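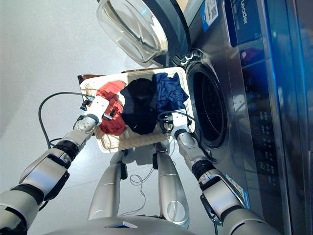 Laundry practice at the Hirkum house: the basket held up to the open washer.

How many examples do you need before it learns?
More than we'd like! Bjartur Kárason, who plans our recordings, is hoping for 2000 of the laundry task, and so far we have 1495.

Do the clothes have to be neatly arranged?
Oh, please don't. Crumpled is how laundry comes at home, so crumpled is what we want the system to learn from — colors piled any which way.

Why record from the wrist as well?
The head view is lovely for the whole job, but folds in dark cloth are much easier to follow from close in.
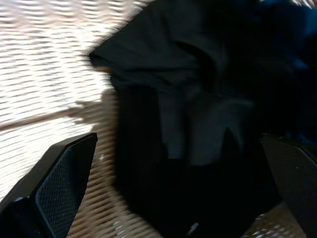 Wrist view, black cloth between the open fingers.

Can I send in a recording that went wrong?
Yes, and do tell us where it went wrong — we keep those in a folder of their own.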